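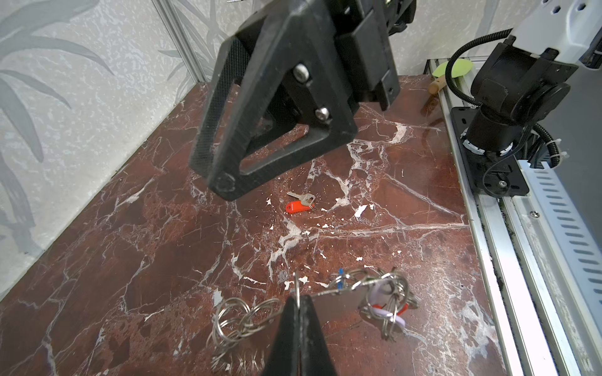

Which finger design goes forward to the next phase?
The open-frame triangular finger, on both arms, with the solid pad kept as a fallback for flat objects.

Work Package 2, Wanura gripper comparison
Reporting month: January

In this period 367 grasp attempts were logged on small metal items, mainly keys and split rings. Each finger type ran with the same wrist camera, the same Zedham controller and the same closing speed. The Bouazza pads lost most of their grasps on thin rings - the contact face is too wide to get under the wire.

Both arms now share one controller clock. Before the change, the wrist cameras drifted apart by up to 30 ms over a session, and handover trials had to be discarded. 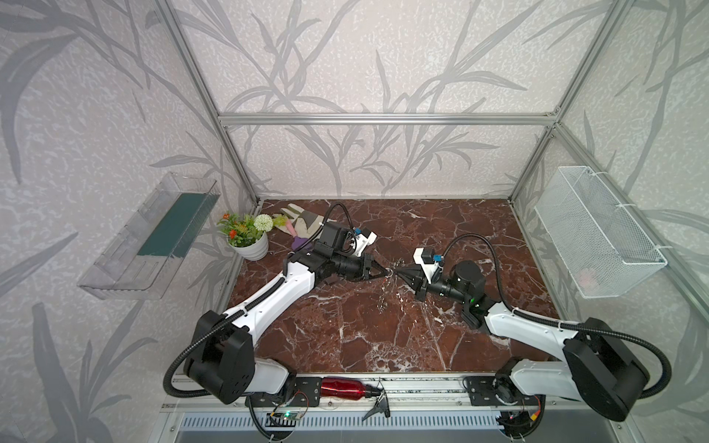 Dual-arm cell, grippers facing each other over the marble top.

Calibration of the fixed camera is repeated at the start of every session and takes 4 minutes. Menen has asked for the calibration files with the raw logs, and both will be delivered together.

Key bundles remain the hardest item in the set. 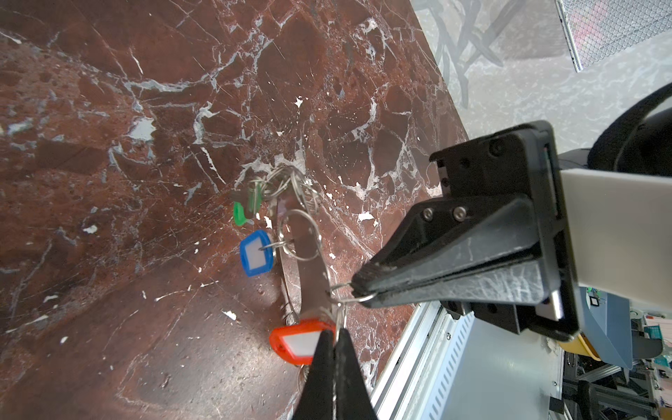

Tangled rings shift when one key is pulled, so the planned grasp point is often wrong by the time the fingers close. A second wrist view just before closing is being tested. Two items remain open: fingertip wear and cable strain at the wrist.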